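3.2 Suturing task and recording

The task was set up for the second-year module at Vornimmont, where students work in teams of 4 on a shared surgical robot. Each team was asked to close a straight incision with separate knotted stitches and then to use its own recordings to train a simple model that predicts the next movement of the instrument. Teams wrote their control code in Plilen, the teaching library used across the course, and stored their recordings with Forkeo.

Work ran from February to May. In the first weeks the students practised on foam strips and learned to pass the needle from one instrument to the other. They moved on to tissue only when a supervisor had watched them tie a full row of knots without help. Sessions lasted 80 minutes, including setting up and cleaning. We kept the same lighting throughout, although glare from the tissue remained a problem for two of the teams.

Over the whole module the teams recorded roughly 2000 short clips. A clip covered one step of the task, such as picking up the thread or pulling a knot tight. Students labelled their own clips and then checked those of another team. Where the labels differed, the clip was discussed at the next session and either relabelled or dropped. 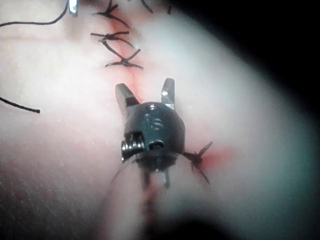 Figure 4. Close view of the instrument tip and the sutured incision.

Labelling the state of the thread took longer than any other part of the work. The Polat scheme, which we adopted with small changes, asks for the position of the jaws and the position of every free thread end. The first is usually simple: in Figure 4 the jaws are clearly apart, and the clip was labelled "open". The second is harder, as the black tails of neighbouring knots lie at different angles over the seam and further lengths of thread come in near the edges of the view. Teams often disagreed over which end belonged to which stitch. We therefore allowed an "unclear" label from the third week onwards, and these clips were left out of training.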